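Drutbridge site, lower floor. August walk-through, started 7:30 a.m. Filled in on the floor and typed up after. Marks are OK, FIX (do before the next walk-through) and NOW (dealt with the same day). Comments only where there is something to say.

## 1. Exits and walkways

- [x] Front exit opens fully — OK
- [x] Rear exit opens fully — FIX. Door drags on the threshold for the last part of the swing. It does open, but you have to lean on it. Kulunus to plane the bottom edge and refit the sweep.
- [x] Exit signs lit — OK
- [x] Walkway to rear exit clear — NOW. Flattened cartons were leaning against the wall by the recycling cage. Moved to the cage. Same comment as the last sheet.
- [x] Floor tape visible — FIX. Worn through at the corner where the hand trucks turn.

## 2. Fire equipment

- [x] Extinguishers on hooks, pins and seals in place — OK
- [x] Gauges in the green — OK, except the one by the break room, which sits right on the line. Swapped with the spare from the stockroom. Old one tagged for Lelloditz to collect.
- [x] Monthly tags initialed — FIX. 2 tags have no initials for last month. Don't backfill them. Leave the box blank and start again from August.
- [x] Ceiling clearance under sprinklers — OK in the main room. In the stockroom the top shelf was stacked too high with paper towels, brought down to the second shelf.

## 3. Electrical

- [x] Panel area clear — OK
- [x] Panel directory readable — FIX. Breakers added during the Phillips work are penciled in and hard to read. Retype the whole card.
- [x] Outlet covers — FIX. Cracked cover behind the coffee maker.
- [x] No power strips plugged into other power strips — NOW. Found under the front desk, feeding a fan and a phone charger. Fan now goes straight to the wall.
- [x] GFCI outlets trip and reset — OK at both sinks.

## 4. Benches, tables and drawers

Drawers get their own line this year. An open drawer at hip height is easy to walk into, and the old form had nowhere to write it down.

- [x] Tabletops stable, no rocking — OK. One short leg on the packing table, shimmed.
- [x] Drawers closed when not in use — FIX. Several left open across the floor. Put a reminder on the board.
- [x] Drawer stops working — OK on the ones tried. The label drawer at the packing table pulls all the way out if you are not careful. Needs a new stop.
- [x] Mats lie flat, no curled corners — OK
- [x] Nothing stored under tables that blocks feet — OK

Cables get looked at from the table side and again from the back. Loops that hang off an edge where people walk are to be tied up.
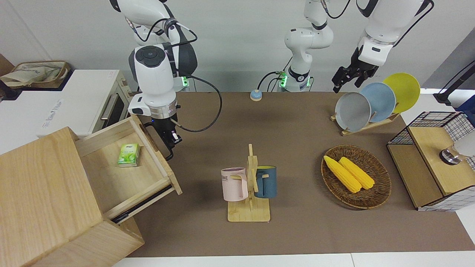

## 5. Storage and shelving

- [x] Shelves anchored to wall — OK
- [x] Load labels posted — FIX. The 200 lb label is missing from the end bay. Reprint and put it at eye level.
- [x] Heavy items on lower shelves — OK
- [x] Step stool in good condition — NOW. Rubber foot gone from one leg. Taken out of use.

## 6. First aid and air

- [x] Kit stocked — FIX. Short on gauze and burn gel.
- [x] Eyewash runs clear — OK after a short flush
- [x] Thermostat reads near setpoint — OK. Some 70 degrees at the desk, warmer by the loading door.
- [x] Vents clear — OK

## Carried over

Rear door and panel card go to the top of the next sheet. Floor tape can wait for the new roll.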